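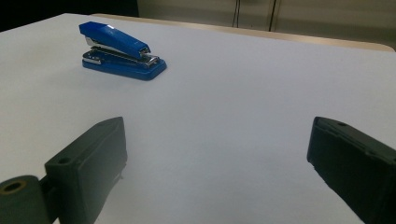 Search this site Go

Jendwood sit-stand desk: a year of working from the spare room

24 Jun 2020 | 435 shares | 2 comments

I bought the Jendwood last May, back when I was only home a couple of days a week, and I've been meaning to write it up ever since. Now I'm at it all day, every day, so I suppose I've run out of excuses!

Quick background. I do bookkeeping for small restaurants, which means two monitors, a scanner and a truly silly amount of paper. My old desk was a hand-me-down from my sister and it wobbled if I typed with any feeling. I looked at the Kastley first (everyone seems to) but it was over $900 by the time you added the bigger top, and I just couldn't do it. The Jendwood was a good bit less, even with delivery.

Putting it together took me most of an afternoon. The legs are heavy, so get somebody to hold the crossbar while you do the bolts. The instructions are all drawings and step six is printed so small I had to take a picture with my phone and zoom in. Two of the cable clips were missing from the bag. I emailed and they sent a whole new bag of hardware, so now I have spare bolts until the end of time.

The motor is quieter than I expected. It hums, and there's a little clunk when it stops, but I've gone up and down in the middle of calls and no one has said a word. It has four memory buttons and I use precisely two of them – sitting and standing. My husband set the third one for himself and it's so tall I could limbo under it.

Wobble: a bit, at full height, if you lean. At sitting height it's rock solid. I can live with that.

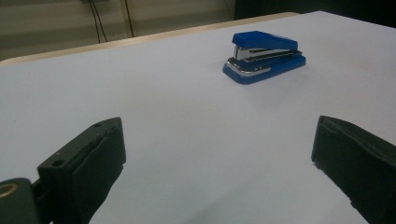 Blue stapler, still the hardest-working thing I own.

What I don't love is the drawer. It's sold separately, it hangs right where my knees want to go, and it holds about as much as a pencil case. I took it off after a month and bought a Hollo rolling cart for my files instead, and that was money well spent. The edge of the top is also sharper than it should be on your forearms, so I wear long sleeves or fold up a dish towel. Very glamorous.

Do I stand more? Yes, but mostly after lunch, for roughly 50 minutes, and then I'm done. My back is happier for it. If you're tall or you type like a drummer I'd try one in a store before ordering, but for me it's a keeper and I'd buy it again tomorrow (minus the drawer).

Comments

Sofia Margaritis
Same problem with the drawer! I moved mine all the way to the left and it's okay there, but you have to drill new holes.

Tanvir Mondal
Does the top scratch easily? We have a cat who thinks every desk is hers.

Share this Print Email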